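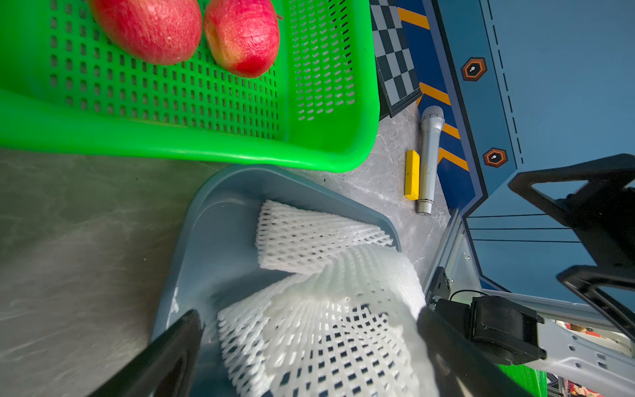
The Zorklow Ferry Novels: Three-Volume Slipcased Set

by Yanti Chong
Drawings by Teodoro Galang
Clestix Books

Format: three hardcovers in a cloth-covered slipcase
Pages: 1,494 across the set
Language: English
Printing: 1,892 sets, numbered by hand on the last page of volume three
Extras: folded map, ribbon marker in each volume
Availability: in stock, ships from our own back room

About the set

If you have ever spent a long wet afternoon with a book in which people mostly talk, eat, quarrel over a boat schedule and fall slowly in love with the wrong cousin, then you already have a fair idea of what the Zorklow Ferry novels are like, and you may want to skip straight to the order button. For everybody else, let us go on for a bit, because we love these books and have been waiting years to sell them in a form that will hold together.

Zorklow is an island town with one ferry, one school and two bakeries that do not speak to each other. The ferry is called the Gresus, after the captain's late mother-in-law, and it is run by the Lumbantobing family, who have been carrying people, mail, goats and one grand piano over the strait for as long as anyone can remember. Yanti Chong follows the family over three books and a good many years, starting on the morning that Ruth Lumbantobing, aged 19, is handed the wheel by a grandfather who says he is only going below to find his glasses and then stays below, more or less, for the rest of the novel.

That opening chapter still makes us laugh out loud, and the funeral in volume three still makes the other half of the shop go quiet and pretend to be busy with the tape gun. It is the same family all the way through, and by the end you know which stair creaks in their house.

The three volumes

Volume one, The Morning Boat. Ruth takes over the Gresus in the middle of the tourist season with a crew of two, one of whom she was engaged to until the previous spring. The mainland harbor office wants the ferry retired, the bakeries want different departure times, and her grandfather keeps sending up notes from his cabin with advice on tides and marriage. This is the funniest of the three and the one most people have read already, often in the old paperback with the spine that came apart. Ours doesn't come apart (more on the binding further down).

Volume two, A House with Its Back to the Water. Nine years on. Ruth's younger brother Anton comes home with a wife nobody has met and a plan to turn the boathouse into a hotel. It is a slower book, with a great deal of weather in it, and some readers find the first fifty pages heavy going. Please stay with it! The dinner at which Anton's wife finally says what she thinks of the soup is worth every page of rain that comes before.

Volume three, Last Crossing in August. Ruth is past sixty, a bridge is nearly finished, and the Gresus has one more season. We won't say anything about the ending except that it was changed from the first printing. Yanti Chong went back and wrote a new final chapter for this edition, which picks up with the granddaughter on the pier, and the original chapter is kept in as an appendix so you can argue over which one is right. We have argued. It got a little heated.

What is new in this edition

The text of all three books has been reset and read through by the author, who fixed a character's eye color, took out a dog that had been alive in two places at once, and restored the long letter from the harbor office that her first editor had cut for length. The letter is very dull and very funny, and it comes in volume one, just after the regatta.

There is a new introduction to each volume. The one to the second book is really a short essay on how to write a family meal with eleven people talking, and if you write yourself, or have ever thought of it, you will probably read it more than once. She is generous with her own mistakes and prints half a page from an early draft so you can see what went wrong.

Teodoro Galang made 152 drawings for the set, all in pen. Most of them are small and sit inside the text: a kettle, a coil of rope, somebody's hat on a bench. A few run over two pages, and the double page of the ferry coming in through fog is the one that customers stop at when they open the shop copy. He also drew the map, which is folded into a pocket at the back of volume one. Both bakeries are marked on it, at exactly the same size, by agreement.

How it is made

Each volume is sewn in sections and bound in full cloth — dark blue, gray-green and a brick red, in reading order — with the title stamped on the spine and nothing on the front. There are no dust jackets. We went back and forth over that for a long time and in the end decided that most of us take the jackets off to read anyway and then lose them behind the sofa.

The paper is a soft cream, thick enough that the drawings do not show through. The type is a comfortable size, a little bigger than in the paperbacks, so you can read it in bed by a modest lamp. Volume two is the fattest, and will lie open on a table by itself once you are past the first chapter or so. The other two want a little coaxing, or a teacup.

The slipcase is stiff board covered in the same blue cloth as volume one. It is a snug fit on purpose. If the books are hard to pull out at first, tip the case forward and let them slide into your hand; it loosens up after the first reading.

Reading order, and a word for people who have read volume one

Start at the beginning if you can. The books were written to stand alone, and each one does, but the jokes travel. A remark about a missing oar in the first book is paid off in the third, and we would hate for you to miss it.

We are often asked if the volumes can be bought one at a time. The cloth editions are sold only as a set, I'm afraid, as they were numbered and cased together. The paperbacks of volumes one and three are still around and we are happy to order them in for you. The paperback of volume two is out of print, and when a used copy comes through the door it tends to leave again the same day.

Is it suitable for younger readers?

Plenty of people first read The Morning Boat at thirteen or fourteen and were fine. There is some swearing, nearly all of it aimed at an engine. Volume two has a marriage in real trouble, and volume three deals with a death in the family at some length and very tenderly. If you are buying for someone who has had a loss lately, give us a call and we can talk it over.

Gift sets and inscriptions

We can wrap the set in plain brown paper with string and put in a card with your message, written out by whoever in the shop has the best handwriting that day. Type the message in the notes box at checkout, and please check the spelling of names, as we will copy exactly what you put.

A small part of the printing has a bookplate signed by both the author and the artist. These are not sold at a higher price. If you would like one, write "bookplate" in the notes box and we will send a signed set for as long as we have them. We can't hold particular numbers, although one very patient customer asked for her house number and it happened to be next on the pile.

Shipping and returns

The set is heavy. We pack it in a double box with padding at all the corners, and send it by a tracked service. Orders placed before noon usually go out the same day. If you live close by and would like to pick it up, choose "collect" at checkout and wait for our note before you set out.

If a set reaches you with a bumped corner, a smudge or a page bound in upside down, send us a photo and we will replace the volume or the whole set, whichever you like better. Unread sets may be sent back within thirty days. We will even take back a set with volume one read, provided it is clean, because we would sooner you told us it wasn't your kind of thing than have it sulk on your shelf.

From our customers

"I read my mother's paperback until the cover fell off, and then I read it without the cover. Bought this for her birthday and have borrowed it back twice."

"The rain in volume two nearly beat me. Glad I kept going. I now say 'he's gone to find his glasses' whenever my husband leaves the room."

"Beautiful set, but the slipcase was very tight. The shop told me to tip it forward, and that did the trick."

"I prefer the old ending. Four stars for the new one, five for everything else."

You may also like

Soup for the Crew, a short cookbook by Yanti Chong with the recipes from the Lumbantobing kitchen, including the soup from volume two, which she has corrected
Harbor Sketches, Teodoro Galang's pen drawings of boats and the people who wait for them
Zorklow Ferry map, unfolded, printed on heavy paper and sent in a tube

Page last updated 2023-04-04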